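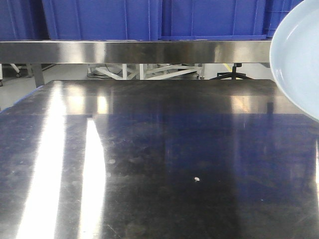

Mesa de acero inoxidable con las cajas azules al fondo y un plato azul claro a la derecha. Los reflejos blancos de la izquierda son parte del problema que se discute en el texto.

Contra la mesa mate

Opinión. 30 de noviembre de 2023

Casi todos los resultados de manipulación aprendida que he revisado este año se obtuvieron sobre superficies mates: tapete negro, tablero pintado o fieltro gris. La elección rara vez se justifica en la sección de métodos y, sin embargo, condiciona la tasa de éxito más que muchas de las variables que sí se someten a ablación.

El protocolo Urell, que usamos en Pernska para comparar políticas de recogida y colocación de vajilla, prescribe una mesa de acero inoxidable sin recubrimiento y sin limpieza entre episodios. Las huellas, los arañazos finos y las manchas de agua se quedan donde están. El conjunto de entrenamiento consta de 3000 demostraciones; la evaluación, de 60 episodios por política, con la iluminación del techo encendida y sin difusores.

La objeción habitual es que el acero introduce ruido ajeno a la tarea. El reflejo de un plato sobre el tablero se desplaza con el plato, y una política visual puede tomarlo por un segundo borde. Wendex, nuestra política de referencia, lo hacía: en mesa mate completaba 50 de los 60 episodios, pero en acero una parte apreciable de los fallos consistía en cerrar la pinza sobre la imagen especular. A mi juicio, ese dato pertenece al resultado. Una cocina colectiva trabaja sobre acero, y el brillo de los tubos forma parte de la entrada del sensor igual que el plato.

Tampoco me convence la corrección por software. El filtro Yakubu enmascara las zonas saturadas antes de pasar la imagen al codificador. Funciona mientras el objeto no cruza la franja blanca; cuando la cruza, borra justo el contorno que hace falta para estimar la altura de colocación. Polarizar la óptica atenúa parte del brillo, con un coste en exposición que casi nadie publica.

Mi propuesta es modesta. Que cada artículo indique el material y el acabado del tablero, la posición de las luminarias y el criterio de limpieza. Que se publique al menos una imagen de la superficie tal como la recibe la política, sin recorte. Y que las cifras en mesa mate se presenten como lo que son, una cota superior en condiciones favorables.

Queda sin resolver cómo medir la suciedad. Probamos un índice de contraste local sobre la mesa vacía y no distinguía una huella de un arañazo. En la próxima versión de Urell el campo seguirá siendo texto libre.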